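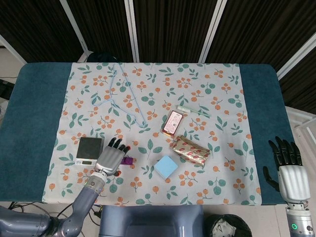

**Dovcombe Swap & Mend list > Table linens and small household**

**From:** Eirini Michailidis
**Date:** June 15, 2023
**Subject:** Re: which cloth for the sorting table?

Hi Teodoro and everybody,

Sorry for the slow answer, I've been up to my elbows in the hall closet (still am, there's a whole shelf of extension cords I haven't dared touch).

Teodoro Magaña wrote:

> I have the teal cloth on the long table and it looks a bit gloomy by itself. Do we still have the berry one from the spring swap? Also, are we weighing things again this time or just counting them? Last year I had a list with 447 items on it and my hand hurt for a week. And what do I do with the odds and ends that don't belong in any box?

Yes, we still have the berry one! I love it with the teal underneath. It's the white one with the orange berries and the little green leaves, and it runs right across the middle from one long side to the other, so you get a strip of teal showing at each end. I wouldn't try to make it cover everything - the two together look much more cheerful than either one alone, and if somebody spills coffee we can just whip the top one off and wash it.

Weighing, please. The kitchen scale is on the left side of the table, the one with the dark square top and the little display. We did 1,675 pounds last July just by adding up boxes and nobody had to write down every single spoon. For small stuff, put a handful on the scale at once and write down one number. Grams are fine, I'll convert them at home.

Now the odds and ends. Here's where I think they should go:

- light blue wire hanger: clothes rack, not the metal bin. We always run short of hangers
- toothbrush with the pale green handle: cleaning bucket. We can't put a loose toothbrush out for swapping, but it's great for grout
- gold foil bar with the red printing: snack basket, if the wrapper is sound
- little red and white package: check the label first, then the mixed box
- light blue square block: if it's a sponge it goes in with the cleaning things, otherwise crafts. Give it a squeeze
- small purple thing by the scale: have a look at it before it goes anywhere. If it's a lighter it does NOT go in a box, hand it to me

Does anyone have a second white cloth we could borrow for the book table? Plain is fine. Mine has a beet stain the size of a saucer and I've given up on it.

I'll bring tape and the fat markers. Teodoro, could you bring the clipboard back?

Eirini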